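Dutico says its new cubicle mat will cut hock injuries

Dutico is bringing a new rubber cubicle mat to dairy farms this October, and the claims are big ones. The company says the Plonus mat, with a soft foam core under a studded top layer, will keep cows lying down longer and leave them with fewer swollen hocks. Farmers have heard that before.

The numbers come from a single trial at a farm near Dunstan, where 300 cows were housed on the mats over one winter. Dutico reports fewer hock sores by spring. It has not said how the herd was scored, who did the scoring, or what the cows were lying on the year before. A herd that moves from bare concrete to almost anything soft will look better in a few months.

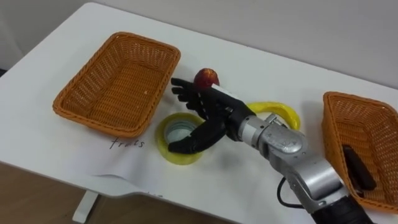
Junpei Tanabe has milked 200 cows on an older foam mat and remains unconvinced. The first winter was fine, he said, but by the third the foam had packed down under the front knees and he was back to spreading extra sawdust. He would like to see the same mats after five years of use before paying for a barn full of them.

Dutico answers that the core is denser than in earlier products and comes with a warranty. The warranty covers splitting and seam failure. Loss of softness – the complaint heard most often about foam – is left out.

Tatden, which will handle sales, has not put out a price list. It says fitting takes 2 people and no special tools, and that mats can be laid over existing concrete if the slope is even. A second trial is planned, again on a farm picked by the company.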